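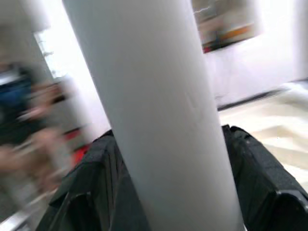

Kedier two-finger gripper with wrist camera: review after 86 hours of use

I bought the Kedier gripper in the spring for our small workshop, to replace the Lelodo which we had used before it. Both are parallel grippers with two fingers, both fit on the same arm, and both are sold with a small camera for the wrist. The prices are close. I have now worked 86 hours with the Kedier and I think this is enough to say something useful to other people who must choose.

What is in the box

The gripper comes with one pair of black fingers, a flange, a cable of good length, four screws and the camera in a separate bag. The printed manual is short and has only the safety pages. The real manual must be downloaded, and it took me some time to find the correct version. The Lelodo had everything on paper, which I prefer when my hands are dirty and the computer is on the other side of the room.

Mounting was easy. The flange has a small pin, so you cannot put it on the wrong way round. The cable I had to fix with my own ties, and I advise you to leave a generous loop at the last joint. My first loop was too short and the arm stopped with an error each time the wrist turned far to the left.

Gripping

Our work is mostly light things with large diameter: tubes, rolls, bottles, some boxes. A light tube is a harder test than a heavy metal part. If the force is too high it gets a dent, if it is too low the tube turns between the fingers when the arm accelerates. The Kedier has 200 steps for the force and I use only the lowest part of this range. The steps there are fine enough. With the Lelodo the lowest setting was already too strong for thin cardboard, and I had to put foam on the fingers.

I wrote down all grips during the test period. From 1,802 grips, 207 were not good on the first try. This sounds like a lot, but I counted also every grip where the object was held but had turned a little. Most of the bad ones came in the first days, before I had learned to close slowly and wait a moment before lifting. I don't have the same count for the Lelodo, so I can only say that my feeling is much better now.

What I like less is the width of the fingers. They are broad, and when small parts lie close together they push the neighbour away. Kedier sells narrow fingers separately. For this price I think they should be included.

The camera

The wrist camera is the part where my opinion is most mixed. It sees both fingertips during the whole movement, and this is very practical for checking if the contact is equal on the two sides. The colours are natural. But when a wide tube is held upright between the fingers, it covers most of the view, and what is behind it you see only left and right of it. When the arm moves fast, the background is smeared so strongly that a person is only some patches of colour. The held object stays clear, because it moves together with the camera.

For checking the grip this is no problem. For finding the place where the object must go, it is one. I now use a second camera on a stand – a Hodetti, nothing special – and stop the arm for a short time before placing. A window in the background makes it worse, as the bright part washes out what is near it. You can fix the exposure by hand in the settings, under "Sensor" and then "Advanced". I recommend to do it on the first day.

Controller and software

The controller is a grey box with a fan. The fan is louder than I would like, but it does not run all the time. The software starts quickly and the page for the gripper is clear: position, force, speed, and a button for opening. It also works with Poon, the free program we use for recording the movements, but only after the update from November. Before this update the gripper position arrived late in the recording, and we had to throw away several good sessions.

I wrote twice to the support. The first answer came the next morning and was helpful. To the second question, about the spare rubber pads, I still have no answer.

For whom is it

If you handle light, round and soft things, I would take the Kedier. If your parts are small and hard, the Lelodo is still a good gripper and its fingers are slimmer. I give four stars from five. One star is missing for the narrow fingers and for the manual.

Written 2024-11-08. I will add a note when I have tried the narrow fingers – they are ordered.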